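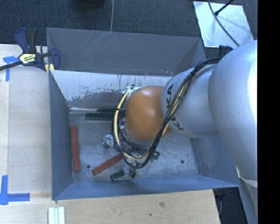
A robotic arm with an orange joint cover reaching into a metal bin.

Local Elections | Endorsements

Home News Voter Guide Events Archive

April 2025

Teachers' union splits its endorsements in Millotari council races

The Millotari Education Association has endorsed candidates in four of the five city council districts on the spring ballot and will stay out of the fifth. The decision followed a vote of its members, in which 738 ballots were returned.

The union backed the sitting council members in Districts 1 and 4 and supported challengers in Districts 2 and 3. In District 5, which covers the Amik neighborhood and the streets north of the rail line, neither candidate reached the 60 percent of member votes that the union's rules require.

District 2 is likely to draw the most attention. The incumbent had the union's support in the last two elections but voted in January to delay the city's share of the crossing guard program. The challenger, a former school bus dispatcher, has said she would restore the money in the first budget she votes on.

The last District 2 race was decided by 20 votes. Turnout in the district was 2,596, the lowest of the five. District 4 had the highest, at 3,337.

An endorsement from the union comes with a place on its mailed slate card and help from its phone bank. It does not come with a cash contribution. The union stopped giving directly to council candidates when the city lowered its contribution limits.

Other groups have made their choices as well. The Plurnura Business Alliance is supporting all the incumbents. The firefighters' local has endorsed in District 3 only, where it agrees with the teachers. The Malý Street Tenants League is sending out its questionnaire now and will post the answers in full without picking a side.

Candidates in all five districts have been invited to the forum at the Millotari branch library. Questions can be left at the front desk or sent in by reply to this newsletter. Sample ballots are available at the city clerk's office.

Comments (3)

northside_reader
District 5 gets skipped again. I would like to know how close each of them came to 60 percent.

Pat on Malý St
The tenants questionnaire was useful last time. Please link to it when the answers are up.

dkw44
The crossing guard vote was a delay of one budget year. The program is still on the books. I'm voting for the incumbent, but I agree the corner by the middle school needs somebody there in the mornings.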